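Biscuit tin

A biscuit tin is a lidded metal box made to hold biscuits and keep them dry. Most are pressed from thin steel sheet with a coating of tin, and they may be round, square or rectangular. The outside is usually printed or painted, while the inside is given a clear or coloured lacquer that stops the metal from rusting.

The first tins were plain and were returned to the shop for refilling. Printed tins became common once makers learned to print on flat sheet before it was cut and folded. The Kauppinen works at Vivmont began printing in four colours and at its height employed 400 people. It sold tins to bakeries across the region, most of them in the autumn for the winter trade. The works later merged with a rival, Nirau, and the Vivmont site closed.

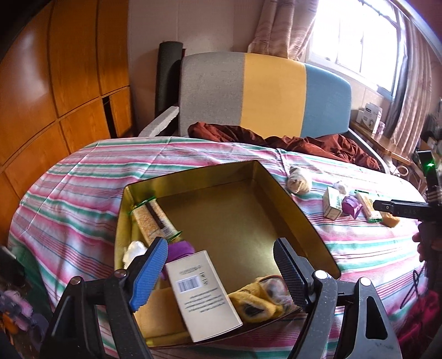
Tins are seldom thrown away when the biscuits have been eaten. Sewing things, buttons, letters and photographs are the uses most often recorded, and a tin kept in a family may change its purpose several times. Larger rectangular tins also serve as general boxes for household odds and ends, and one with a shiny gold-toned interior may hold a paperback, a sponge, a sock and a cereal bar together. Tins kept in damp rooms tend to rust first along the seams and under the rim of the lid.

Collectors value tins by age, condition and the quality of the printing. Dents lower the price less than scratches to the lid, and a tin without its lid is worth little. Shaped tins, such as those made to look like books or carriages, are the most sought after. The museum at Pillolska holds 148 tins, of which 79 came from the Vivmont works – the largest group from a single maker. Its smallest piece is a sample tin 10 centimetres long, given to shopkeepers by travelling salesmen. Part of the collection is on show from November until the spring.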